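4. Setting up the desktop

Do this after the drawer unit is in and level (section 3). Takes maybe half an hour if the boxes are already open. If two of you are doing it, one unpacks, one places. Don't both place.

You need:
the Stendcombe desk, assembled, feet adjusted
the Podesix organizer set — letter tray, pen holder, small dish
a damp cloth and a dry one
labels, and something to write them with
the bag of loose stuff from the old desk

4.1 Clear and wipe

1. Everything off. Yes the lamp too.

2. Damp cloth first, back to front. Then dry cloth. No spray cleaner on the desktop, it leaves a film and the letter tray feet stick to it.

3. Let it dry before anything goes back. Five minutes with a window open.

CAUTION: Do not slide the letter tray across the surface. Lift it. Desk two already has a scratch.

4.2 Lamp and cables

4. Lamp goes back left corner for right-handed people, back right corner for left-handed. Ask first. Tarun Tomar set up an entire row before asking and had to swap three.

5. Lamp cord down through the hole at the back. Pull it most of the way, leave a hand's width of slack on top.

6. Charger cable through the same hole, other side of the clip.

7. Check that the clip is closed. You should feel it snap.

NOTE: If the clip won't close you have both cables on the same side of it. Open, seperate them, try again.

4.3 Letter tray

8. Tray goes on the same side as the lamp, long edge against the back.

9. Top level: today. Middle: waiting on somebody. Bottom: plain paper. One pack of 500 sheets fits in the bottom with the wrapper off. With the wrapper on it catches.

10. Label the front lip of each level. Labels go on the left end so they line up.

NOTE: The feet on some of the trays were loose in the box. Press them in before loading paper, much harder afterwards.

4.4 Pen holder

This is the part people rush. Then they can't find a pen.

11. Tip the bag of loose stuff out onto a sheet of scrap paper. Not straight onto the desk, there's always graphite and crumbs.

12. Test every pen. Scribble on the scrap sheet. Dead ones go in the trash now, not back in the bag.

13. Markers: cap on tight till it clicks. A marker that's lost its cap goes too. Don't keep it "for a bit".

14. Scissors go in first, closed, blades down, handles up. They are the heaviest thing in there and the rest will settle against them.

15. Markers next, beside the scissors.

16. Pens and pencils last. Pencils point up, pens tip down.

17. Stop when you can still pull the scissors out with one hand without anything else coming up with them. Try it. If a marker comes too, take something out.

CAUTION: Never scissors blades up. Never a craft knife in the holder at all, it lives in the top drawer in its sleeve.

CAUTION: Carry scissors to the desk closed, held around the blades. Hand them over handle first.

NOTE: No rulers in the holder. A long ruler tips it over. Ruler goes flat behind the tray.

NOTE: Paper clips do not go in the bottom of the holder. They go in the dish. You will not get them out again without emptying the lot.

18. Place the holder on the writing-hand side, a forearm's length from the front edge. Sit down and reach. If you have to lean, bring it in a bit.

4.5 Dish and small things

19. Paper clips, binder clips, eraser, sharpener. That is all. One box of 50 clips is plenty, the dish overflows past that.

20. Rubber bands in the top drawer. They dry out and go brittle in the light.

21. Sticky notes to the left of the dish, one pad. Spares in the drawer.

4.6 Check before you move on

Sit in the chair. Then:

lamp on, lamp off
pull a sheet from the bottom tray without lifting the others
take a pen, put it back
take the scissors, put them back the same way up
open the top drawer all the way, nothing on the desk should shake

If the desk rocks when the drawer opens go back to 3.6 and redo the feet. Don't put folded card under it.

22. Write the desk number on the sheet by the door and initial it. Missing parts go in the last column, say which part, "bits missing" is no use to Neelam Pal when she places the order.

4.7 Keeping it that way

Once a month or so, same as 11 to 17. Quick version: empty the pen holder, shake it out upside down over the trash, wipe the inside, refill. Ten minutes tops.

Sticky scissors — tape residue, nearly always. Wipe the blades with a little rubbing alcohol on a cloth, closed side to open side, away from the edge. Dry them. A drop of oil at the pivot if they're stiff, open and shut a few times, wipe off whatever comes out. Wait till they're dry before they go back in.

Loose scissors that fold the paper and don't cut it: swap for a pair from the supply closet, put the old pair in the repair box. Do not tighten them yourself with a coin.

If a holder gets bent, push the rim back by hand from inside. No pliers.

Questions on this section to Gönül Dursun. Comments from the last round are kept under the section, add yours at the bottom. 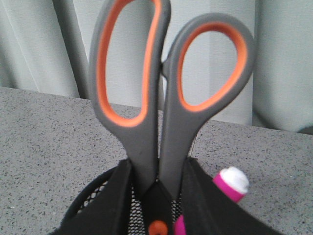
Hwa-young Lim: Step 16, can we have pencils point down as well? I reach in without looking and I've jabbed myself twice this month. Also 4.2 should say which clip, there are two on the newer desks and I used the wrong one.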